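Compartido 35 veces · 3 comentarios

Sección 4. Puesta a punto del carburador Tromar 301 tras la inmovilización invernal

Esta sección se aplica a vehículos clásicos con motor de cuatro cilindros y un único carburador Tromar 301 de cuerpo vertical. Las versiones con doble carburador se tratan en la sección 5, que incluye el procedimiento de sincronización. Texto técnico: Dean Cheetham. Revisión: Elsie Rowbotham, taller Parico.

4.1 Condiciones previas

Antes de intervenir en el carburador debe comprobarse el estado del encendido. Un avance incorrecto o unos platinos gastados producen síntomas que se confunden con una mezcla mal regulada. Si no se ha efectuado la revisión de la sección 3, vuelva a ella.

Herramientas y material:

– destornillador plano de hoja ancha
– llaves fijas del juego Sugden (las medidas figuran en la tabla del anexo B)
– calibre de profundidades
– recipiente metálico con tapa para el combustible extraído
– limpiador de carburadores en aerosol
– juego de juntas Tromar 301
– gafas y guantes resistentes a hidrocarburos

PRECAUCIÓN: los vapores de gasolina son inflamables y más densos que el aire. Trabaje con ventilación a nivel del suelo, con el motor frío y sin llamas ni fuentes de chispa en el local. Desconecte el borne negativo de la batería antes de soltar cualquier conducto.

4.2 Vaciado del combustible antiguo

1. Cierre la llave de paso situada bajo el depósito. En los vehículos sin llave de paso, pince el tramo flexible con una mordaza de caras lisas.

2. Coloque el recipiente bajo la cuba del carburador.

3. Afloje el tapón de vaciado girándolo en sentido antihorario y deje salir todo el combustible.

4. Examine el líquido extraído. Un color ámbar oscuro o un olor agrio indican gasolina degradada; en ese caso, vacíe también el depósito y sustituya el filtro de línea.

5. Monte el tapón con arandela nueva. No reutilice la arandela de cobre si presenta marcas de asiento.

Nota: el combustible degradado debe entregarse en un punto de recogida autorizado. No lo mezcle con aceite usado.

4.3 Desmontaje y limpieza de la cuba

1. Retire el filtro de aire y tape la boca de admisión con un paño limpio que no suelte pelusa.

2. Desconecte la varilla del acelerador y el cable del estárter. Marque la posición del prisionero del cable antes de soltarlo.

3. Quite los tornillos de la tapa en orden cruzado y levántela en vertical. Si la tapa está adherida, golpee el borde con un mango de plástico. No introduzca el destornillador entre las dos caras – el cuerpo es de aleación blanda y cualquier muesca provoca una toma de aire.

4. Extraiga el eje del flotador y retire el flotador con la válvula de aguja.

5. Agite el flotador junto al oído. Si se oye líquido en su interior, sustitúyalo. La soldadura de flotadores perforados altera el peso y no se admite como reparación definitiva.

6. Limpie la cuba y los conductos con el aerosol. Aplique el producto desde el interior hacia el exterior y compruebe que sale por todos los orificios.

7. Desmonte el surtidor principal y el de ralentí. Sóplelos con aire a baja presión.

PRECAUCIÓN: no introduzca alambre ni brocas en los surtidores. Una variación mínima del diámetro modifica la mezcla en todo el régimen.

4.4 Nivel del flotador

1. Monte la válvula de aguja con su junta nueva y coloque el flotador.

2. Sitúe la tapa en posición invertida, de modo que el flotador descanse sobre la aguja por su propio peso.

3. Mida la distancia entre la cara de la tapa, sin junta, y el punto más alto del flotador. Compare el valor con el grabado en la placa de identificación del carburador.

4. Si es necesario corregir, doble únicamente la lengüeta central. No presione la aguja contra su asiento durante la operación.

5. Repita la medida en ambos lados del flotador. Las dos lecturas deben coincidir.

6. Cierre la tapa con junta nueva, en seco, y apriete los tornillos en orden cruzado y en dos pasadas.

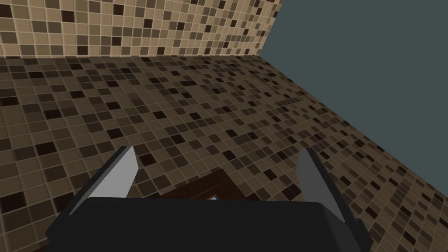

Página 60

4.5 Ajuste del ralentí

El ajuste se efectúa con el motor a temperatura de servicio, el filtro de aire montado y los consumidores eléctricos apagados. Antes de arrancar, vuelva a conectar la varilla del acelerador, el cable del estárter y la batería, y abra el paso de combustible. Compruebe que no hay fugas en la tapa ni en el tapón de vaciado.

1. Gire el tornillo de mezcla en sentido horario hasta que apoye, sin forzar. Aflójelo dos vueltas completas.

2. Arranque el motor y espere a que alcance la temperatura de servicio. Quite el estárter de forma progresiva.

3. Regule el tornillo de tope de mariposa hasta obtener un giro estable, ligeramente por encima del régimen indicado en el anexo B.

4. Apriete el tornillo de mezcla por cuartos de vuelta hasta que el régimen empiece a caer. Aflójelo después hasta recuperar el punto de giro más alto y regular.

5. Corrija el régimen con el tornillo de tope.

6. Acelere brevemente y suelte. El motor debe volver al ralentí sin calarse y sin explosiones en el escape.

Nota: en los motores con colector Tarthorpe el punto correcto queda un octavo de vuelta más abierto. El colector se identifica por la toma de depresión roscada en la cara superior.

4.6 Comprobación en carretera

Realice un recorrido corto con tramos llanos y alguna pendiente. Si aparecen tirones al abrir gas, revise la bomba de aceleración (sección 6). Si el motor pierde fuerza a carga sostenida, compruebe de nuevo el nivel del flotador y el caudal de la bomba de gasolina. Al terminar, inspeccione las uniones con el motor parado y anote en la ficha de mantenimiento la posición final del tornillo de mezcla, en vueltas desde el tope.

3 comentarios · Compartir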